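## 3. The Setting and the Work at the Bench

The study was done at Giltis, a firm which prepares robot arms for packing and kitchen work. Before the change, eight operators moved every test object by hand. Now the arm does the moving, and the operators watch, correct and write notes. The training bench, which the workers call Bolar, uses small objects and toy appliances. Figure 1 gives two views from the wrist of the arm, the same views that the operators have on their screen.

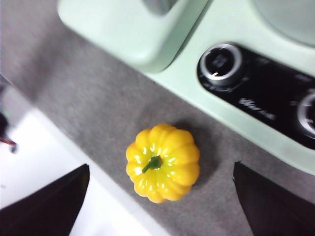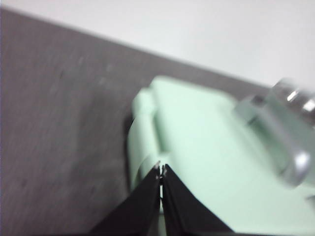
**Figure 1.** Wrist views at the Bolar bench. First: a yellow pepper between the open gripper fingers, near a mint-green toy cooktop. Second: the fingertips against a mint-green plastic surface.

### 3.1 What the operators told us

We made interviews of 20 minutes with each operator, and we collected 167 written notes from the shift book. The interviews were held in October by Doina Ristić and Arnar Kirkegaard. The notes were read by two of us separately, and when we did not agree, a third author decided.

The most common subject in the notes is attention. In the old work, an operator felt with the hand if an object was held well. In the new work this must be judged with the eyes, from a picture that moves together with the arm. Marcus Greenberg, who has worked at the firm longer than the others, described it in this way: "My back is better. My eyes are more tired. When the picture is blurred I wait, and waiting is also work."

Several operators said that the waiting is not counted. The target is 110 trials per shift, and a trial which is stopped by the operator must be repeated. Eugénie Texier told us that she stopped fewer trials in weeks when the target was discussed in the morning meeting. We consider this a risk, but our data do not show how large it is.

### 3.2 New tasks without a name

Some tasks appeared which are not in the job description. Operators put the objects back between trials, and they teach new colleagues which movements of the arm are normal. Špela Perić keeps a private list of grips that failed, and the others ask her for it. Management did not know about this list before our visit.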